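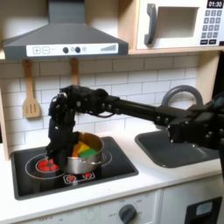 The play kitchen at the Plavura open day, microwave set to 01:30.

I'd told myself one hour at Plavura, tops, and then I walked past the play kitchen and that was my afternoon gone! I've been to toy fairs with 2000 stands that didn't have anything I liked this much. The hood has plus and minus buttons printed on a white strip, two dark knobs and those little gray bars that climb up like a fan setting (mine at home has fewer options). Under it there's a slotted wooden spatula hanging against white subway tile, and I want that backsplash for my real house.

Unnur Eskildsen showed our group through, 8 of us squeezed in from the Jekside bus, and she let us ask anything. I asked about the price, of course. The full kitchen is 2600, which made the man next to me cough, but you can start with smaller sets at 180.
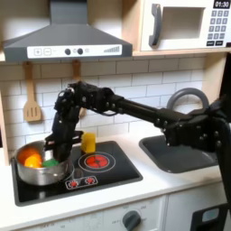
I kept going back to the stovetop, all glossy black with a shiny pot on it, and the curved gray faucet over the sink is so nicely shaped. My niece would be washing pretend carrots there until bedtime. Coffee was in the Westard room afterward, with very good plum cake, and they're doing it again in October if you missed it.

Contact | Copyright Plavura Visitor Pages | Back to top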